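Dunkle Spüle pflegen: was bei Kalk, Grauschleier und Teerändern wirklich hilft

Februar 2026

Seit wir eine dunkle Spüle haben, bin ich zur Kalkjägerin geworden, und ich gebe zu: Es macht mir richtig Spaß! Bei uns in Skustaditz ist das Wasser hart, da sieht man auf Anthrazit jeden Tropfen, der über Nacht stehen bleibt. Auf dem alten Edelstahlbecken fiel das nie auf. Dafür war es zerkratzt und klang beim Abwaschen wie ein Blecheimer.

Erst mal das Tägliche. Nach dem letzten Abwasch spüle ich das Becken warm aus und wische es mit einem Mikrofasertuch trocken – auch den Rand und die Stelle hinter dem Hahn, die man so gern vergisst. Das dauert keine Minute. Wer das durchhält, braucht den Rest dieser Seite viel seltener.

Kalkschleier
80 ml Zitronensäure-Lösung aus der Sprühflasche reichen für ein ganzes Becken. Ich löse das Pulver immer kalt auf, mit heißem Wasser kann sich ein weißer Belag bilden, der noch hartnäckiger ist als der Kalk vorher. Kurz einwirken lassen, mit einem weichen Schwamm kreisen, gründlich nachspülen. Schaut vorher in die Pflegeanleitung eurer Spüle, manche Oberflächen mögen keine Säure.

Ganz wichtig, wenn drumherum Marmor liegt: Säure frisst Kalkstein, und Marmor ist genau das. Also nie quer über die Arbeitsplatte sprühen! Ich gebe die Lösung auf den Schwamm und lege ein nasses, gut ausgedrücktes Handtuch um den Spülenrand. Geht doch ein Spritzer daneben, sofort mit viel klarem Wasser weg damit.

Tee, Kaffee, Rote Bete
Natron mit etwas Wasser zu einem Brei rühren, auftragen, Tasse Tee trinken, abwischen. Herrlich simpel! Einen Schmutzradierer nehme ich nur noch im Notfall, der schleift nämlich, und matte Flächen bekommen davon blanke Flecken.

Abfluss
Einmal im Monat kommt das Sieb raus und wandert über Nacht in Spüliwasser. Den Siphon schraube ich im April auf, zum Frühjahrsputz, Eimer drunter und tief Luft holen. Unser Dichtungsring von Wokex hat 2,80 Euro gekostet, ich habe gleich zwei genommen.

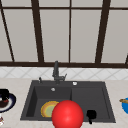
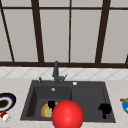 Dunkles Becken, heller Stein 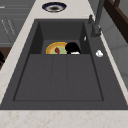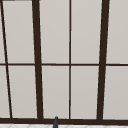

Noch ein Wort zur Silikonfuge. Die wird am schnellsten unansehnlich, und schrubben macht sie nur rau – dann setzt sich der Schmutz erst recht fest. Ein Streifen Küchenpapier, mit Spiritus getränkt, eine halbe Stunde auf die Fuge gelegt, holt den Anfangsschimmel oft noch heraus (Fenster auf, keine Kerze in der Nähe!). Sitzt er tiefer, hilft nur neu ziehen. Für Naturstein unbedingt Natursteinsilikon kaufen, normales kann am Rand fettige Streifen in den Marmor ziehen.

Und das Tuch danach bitte bei 60 Grad waschen, ohne Weichspüler, sonst schmiert es beim nächsten Mal nur noch.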